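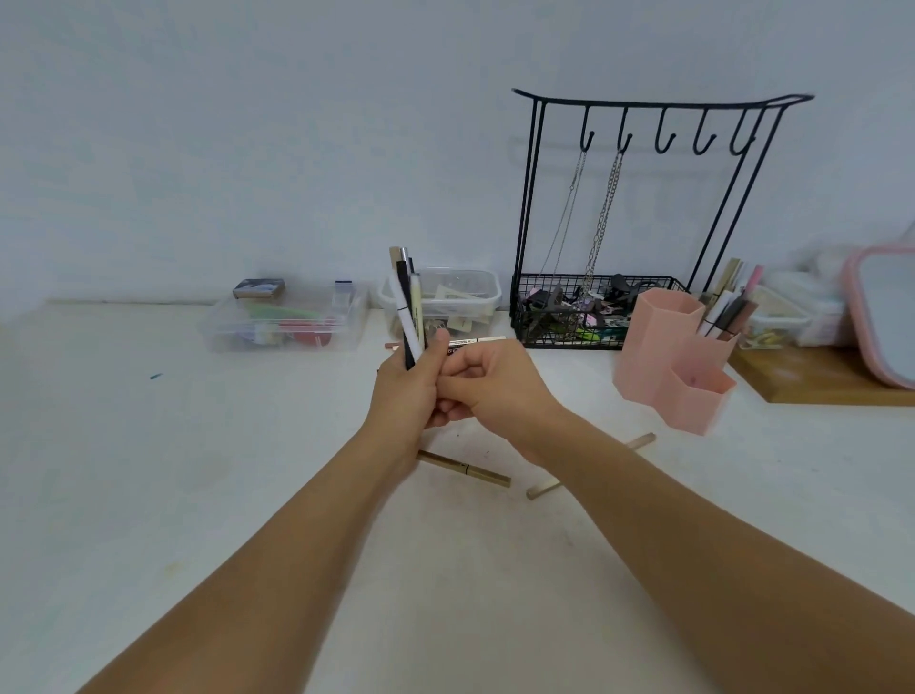

March 18, 2026

Salt reduction trial, bread and soup. Week one notes, kitchen bench side.

Still not convinced by the Allico claim that the palate "resets" if you cut salt slowly enough. The leaflet gives no source, only a chart with no units on one axis. Anyway, we said we would try it, so I'm trying it.

Started from my own food diary. Daily sodium came to 2736 mg on the worst day, and that was a day I thought of as pretty clean. Most of it was bread, soup from a carton, and the olives. I had blamed the olives for all of it. Bread was the bigger share.

Bread: Mestach basic loaf recipe, 1000 g flour, normally 20 g salt. Cut it by 3 g to start. Dough felt slacker at the second fold and rose faster than I like. Crumb fine. Flavor flat on the first slice, less so with butter, but the butter is salted so that tells us nothing. Repeat with unsalted before anybody writes this down as a success.

Soup: lentil, no added salt, Flendby seasoning blend in its place. The label says "tastes like salt." It tastes like celery. Lemon juice at the end did more for it than the blend did, and a lemon is cheaper. I'd drop the blend from the plan unless someone wants to argue for it.

Other problem: I know which loaf is which. Every opinion above is worth less for that. Need someone else to slice and code the bags next time, and keep the key out of the kitchen until the scores are in.

Jang diet guide says to expect cravings early on and then they fade. So far I have wanted chips every evening, same as before the trial. No change either way. I'm not counting that as a result.

Headache on the second day, also slept badly and skipped coffee. Not blaming the salt.

To do:
Second loaf, same cut, unsalted butter.
Weigh the olives, stop guessing.
Check whether the diary total used drained or undrained beans.
Hold off on any deeper cut until April.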